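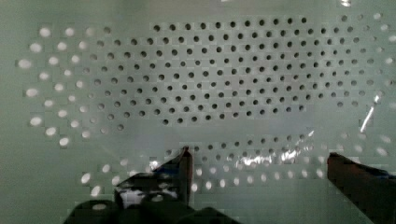
Urkik, the short-stay rental company, will open the apartment used as the main set of the cult comedy "Tonine" to overnight guests for 13 nights in November. The two-bedroom unit sits on the top floor of the old Gkikas candy factory and has been closed to visitors since filming ended. Fans will know the pale grayish-green panel with its staggered rows of round holes, some dark and some lit up white, and it stays in place for guests to look at. The kitchen table, the yellow phone and the bunk beds from the second season are also part of the stay.

Each booking is for one night and sleeps up to four people. The price is $500 per stay, with breakfast and parking included. Check-in is at 4 p.m. and check-out is at 11 a.m. Pets are not allowed.

Guests will be able to watch every episode on the living room television, order the "landlord's dinner" from the pilot, and record a message on the show's answering machine. A printed guide in the hallway lists which scenes were shot in which room. The roof, which appears in the final episode, is open until 10 p.m. – weather permitting.

"People have been writing to us about this apartment for years, mostly to ask if the bunk beds are real," said Myrto Lazaridis, head of special stays at Urkik. "They are real, and they are not very comfortable. We put new mattresses on them and left the rest alone."

The set pieces were kept in storage by Urnodex, the production company behind the show, and were returned to the apartment this summer. Items marked with a blue sticker are originals and should not be moved. Everything else can be used as in any rental.

Booking requests open at noon on the Urkik website and app. Guests must be 21 or older to book, and children may stay with a parent. Travel to and from the apartment is not included. Names on the waiting list will be contacted by email if a night becomes free.

Media contact: Urkik press office

Shares 2
Comments 3

dell_r
Is the laundry room part of it? That's where half of season one happens.

Patty M.
$500 split four ways isn't bad. My sister already picked the top bunk.

oldfourthfloor
Wish they did two nights. It's a long drive for us and check-out at 11 is early.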